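Dust, Dander and the Things Sold to Fix Them

I have spent more than I care to admit on products that promised a home free of allergens. Most went to the curb. What follows is what stayed, plus a few warnings about what didn't.

Start with the air purifier, if you own one. The Zolteo I bought had a big number on the box, 2,000 square feet, and it sat in a corner behind a chair doing very little. The number assumes low ceilings, open doors and a fan speed you could never sleep through. Put it in the bedroom, out in the open, door shut. Ignore the colored light. Mine stayed green while I shook out a rug next to it.
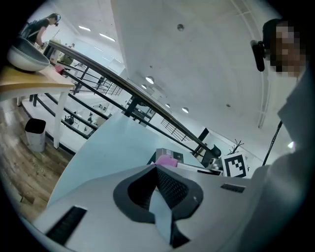 Do dander sprays work on carpet?

Maybe a little, for a short while. I tried Berkon spray on half the den rug and plain water on the other half, and my nose couldn't tell which half was which. A slow pass with a vacuum that has a sealed bag did more than either.

Vacuuming

Go slow. Bagless machines are fine until you empty them, and then you get it all back in the face. If yours is bagless, empty it outdoors into a bag you can tie. My neighbor Helge Blomqvist swears by washing the filter every week, but a filter put back damp smells like a wet dog by the weekend. Let it dry a full day.

Bedding

Hot water, every week, sheets and pillowcases. Zip covers on the mattress and pillows are the one thing in the allergy aisle I would buy again. Skip anything "treated." I asked the Pelier people what their pillow was treated with and got a coupon.

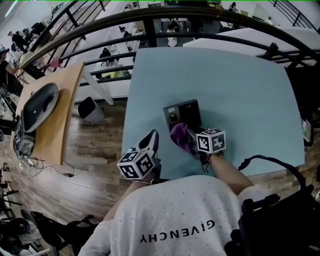
Clothes carry more dander than people think, and a lint roller only gets what you can see. Change when you come in from a house with cats, and drop what you wore straight into the wash. A white T-shirt, even one with GIVENCHY across the back, is no cleaner than an old sweatshirt after an hour on somebody's cat couch. Wash it with the sheets if the tag allows. The special dander detergent cost me $12 for a small bottle and I went back to the regular stuff.

Hard surfaces

Damp cloth, top to bottom, then the floor. Dry dusters move it around. Fan blades, the tops of door frames and the back of the TV get missed in most houses, mine included. Vinegar is fine on glass but I wouldn't put it on stone.

Washing the cat

Ju-won Woo wrote in June to say that weekly baths settled things down at her place. Could be. From what I've read the effect is gone in a few days, and my cat has views on the subject. I wipe her down with a damp washcloth and keep her off the bed, when she lets me.

Next time, humidifiers. I have doubts about those too.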